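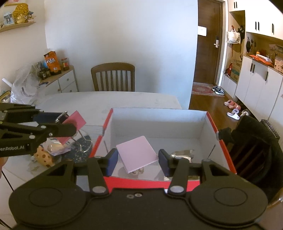
Warum geht der Leim in der Werkstatt immer dann zu früh an, wenn die Fuge lang ist?

Weil wir die offene Zeit vom Etikett ablesen und nicht vom Thermometer.

März, 16:40, Werkbank hinten

Dritter Anlauf mit dem Knochenleim von Torvik, Deckel auf Korpus, Kasten für Prelside. Die ersten beiden habe ich wieder aufgedämpft, der zweite liegt jetzt als Mahnmal unter der Bank. Die lange Seite hatte schon Haut gezogen, bevor ich mit dem Pinsel am anderen Ende war. Idun meinte, ich solle schneller streichen. Danke, Idun.

Ansatz heute: 100 g Granulat, kalt gequollen über Nacht, im Wasserbad langsam hochgezogen. Den Topf von Kellow nehme ich nicht mehr, der regelt nach Laune. Stattdessen der alte Flaschenwärmer mit Einmachglas, sieht albern aus, hält aber die Temperatur. Konsistenz wie dünner Honig, läuft vom Pinsel als Faden ab und tropft erst ganz zum Schluss.

Geändert gegenüber gestern:

Teile vorgewärmt. Beide Fugenflächen kurz mit dem Fön, handwarm, mehr nicht. Beim letzten Mal habe ich es übertrieben und mir die Decke krumm geföhnt, sie hat sich bis zum Abend wieder beruhigt, ich etwas später.

Zwingen vorher aufgestellt und auf Maß gedreht, trocken durchgespielt. Klingt selbstverständlich, steht auch in jedem Lehrbuch, gemacht habe ich es heute zum ersten Mal.

In zwei Abschnitten geleimt. Erst die schmale Seite und die Rundung, anziehen, dann die lange Seite mit dem dünnen Messer öffnen, frischen Leim einschieben, schließen. Der Messertrick stammt von Binta Akinola, die ihn aus dem Geigenbau mitgebracht hat und seither jedem zeigt, der nicht rechtzeitig wegkommt. Funktioniert leider hervorragend.

Ergebnis: Fuge rundum zu, Leim tritt als gleichmäßige Perle aus, innen an den Klötzchen auch. Abgewischt mit warmem Wasser und wenig Tuch. An der unteren Ecke eine matte Stelle, da habe ich vermutlich zu viel weggewischt. Morgen mit der Lampe flach drüberschauen und abklopfen.

Nebenbei: Das Fichtenholz von Tedwood ist schön, aber am Rand harzig. Vor dem Leimen unbedingt mit der Ziehklinge drüber. Schleifen bringt da nichts, Korn 500 schon gar nicht, das poliert das Harz nur noch ein. (Wer das Korn 2000 in die Schublade mit dem groben Papier gelegt hat, möge in sich gehen. Ich habe eine Viertelstunde lang fleißig nichts abgetragen.)

Offen:

Probefuge mit etwas Harnstoff im Ansatz, verlängert angeblich die offene Zeit. Binta hält nichts davon, Idun schwört darauf, benutzt hat es bisher keine von beiden.

Fenster über der Bank abdichten. Der Zug geht genau über die lange Seite, und ich habe zwei Tage lang den Leim beschimpft.

Rest vom Glas steht im Kühlschrank, zweites Fach, beschriftet. Es ist kein Gelee. Zwingen bleiben bis morgen Mittag dran, bitte nicht ausleihen, auch nicht die kleine.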